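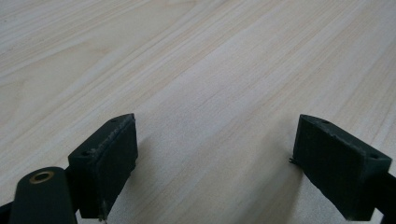

Learning to read my grandmother's handwriting

My grandmother Safta Pascu left 25 letters and one school notebook full of recipes. She died when I was four, so I do not remember her voice. For many years the letters were in a shoe box at my aunt's apartment, and when my aunt moved last May, the box came to me by mail, with too much tape.

I thought I would read everything in one weekend. Romanian is my first language, and I still speak it with my mother on the phone. But I opened the first letter and I could read maybe one word in three. Her letters lean so strongly to the right that "n", "u" and "m" become one long wave. She also wrote to the very edge of the paper, and when there was no more place, she turned the sheet and continued along the side.

My friend Floarea Pîrvu, who worked for a long time in a town archive, gave me the advice which helped the most. She told me to stop reading and start copying. You take a line you cannot understand and you draw it, slowly, with the same kind of pen, as if it is a picture. I felt a little foolish doing this. On the second evening my hand made the word "duminică" before my eyes saw it. It means Sunday, and after this I found Sunday everywhere, because she wrote mostly about who came to lunch.

I also made an alphabet. On a big sheet I wrote each letter and next to it all the forms she used for it. The capital S has two forms, one for her own name and one for everything else. Her "z" has a tail that goes under the next word. The small "r" I still confuse with "v", and in one letter I believed for a week that she bought a cow (vacă) when she was complaining about a duck (rață). The context should have warned me — she lived on the third floor.

The dates are a separate problem. She almost never wrote the year. Most letters begin with the name day of some saint, or with "the week after Easter", and Easter moves. I put them in order by the prices she mentions and by my mother's cousins, who are born, get teeth and go to school. One letter has a proper date, 24th March, and still no year, so I asked my mother when her uncle had his operation, and she gave me three different answers in one phone call.

The notebook is harder than the letters. A recipe has no story to help you. "700 flour" is clear enough, and "500 sugar" also, although I hope it was for a very large cake. But then comes "butter as for Domnica's" and there is no recipe of Domnica's in the notebook. My mother says it must be Domnica Stoica, the neighbor from downstairs, and that nobody in the family has ever known how much butter it was. I tried it with 4 spoons. It was dry. I will try with more.

I type each letter in two columns, Romanian on the left and English on the right, for my children, who understand the language when it is spoken but do not read it well. When I am not sure of a word I put it in brackets. I have promised myself not to make her sentences more beautiful than they are. She repeats herself, she forgets the end of a story, she asks three times in one page if the parcel came. In the English I leave all three.

Until now I have finished eleven letters. The twelfth is written in pencil, on both sides of very thin paper, and I can see the back through the front. Floarea says to put a black sheet behind it, so I need to buy one tomorrow.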